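Wellex Block Shape Sorter, Blue Board 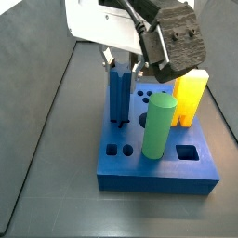 Photo: Murnach

The Wellex Block Shape Sorter is a thick blue board with shaped holes cut into the top and a set of upright pieces that drop into them. It sits flat on a table or shelf and is used from above. Most sorters sold for home use are a box or a ball that gets picked up and turned over. The Wellex board is meant to stay in one place while the child works on it.

The pieces are tall for their width, so they stand up on the board by themselves and a small hand can close around the top half of one and still see the base. The star is blue, the same shade as the board. The cylinder is green with a flat top, and there is a yellow piece shaped like a zigzag letter, which some children call the W and some the M depending on which side of the table they are on.

Holes

The larger openings take the large pieces. The round one is for the green cylinder, and the star-shaped one is for the blue star. There is also a large square opening toward one end of the front row. The smaller openings include a square with rounded corners and several round holes, with 3 of the small round ones grouped together. The small openings take pegs, which are sold separately (see below).

The star is the hardest of the large pieces for most beginners. It has to be turned until the points line up, and the ridges down the sides help with this. The cylinder goes in at any rotation and is the one to start with.

What is in the box

1 board, blue
8 large pieces
1 cotton storage bag
1 folded instruction sheet

Small pegs are not included. Order peg set Đinh 3, which fits all of the small round holes. The rounded square peg comes in the same set.

Specifications

Item number: 345
Color: blue board, assorted pieces
Recommended age: 18 months and up for large pieces. Pegs are for ages 3 and up only.
Assembly: none
Country of design: see carton label

Use in classrooms and therapy rooms

Judov supplies this sorter to preschools and occupational therapy rooms as well as to families. For seated work, place the board with the long side toward the child and keep it within easy reach. For standing work, use a low table. The board should not hang over the table edge.

For a first session, put out only the cylinder and one other piece. Add the star later. The zigzag piece can be left until the child is turning pieces without help. If the child is working on color words, note that the star matches the board and does not stand out against it the way the green and yellow pieces do. Some teachers stand it on a sheet of white paper beside the board for that reason.

Two children can share one board if they sit on opposite long sides. Split the pieces between them before starting.

Cleaning

Wipe the board and the pieces with a damp cloth and mild soap. Dry with a towel and leave the board out overnight before putting it away. Crumbs and lint collect in the small holes, and a cotton swab or dry paintbrush gets them out. Do not soak the board. Do not put any part in the dishwasher.

Replacement pieces

Single pieces can be ordered by shape and color. Give the item number and the name of the piece as it appears on the instruction sheet. The zigzag piece is listed there as "yellow angle." Pieces from the older Murnach sorter are slightly wider and will not fit this board.

Orders placed before noon are packed the same day. Peg sets are out of stock until March and can be back-ordered.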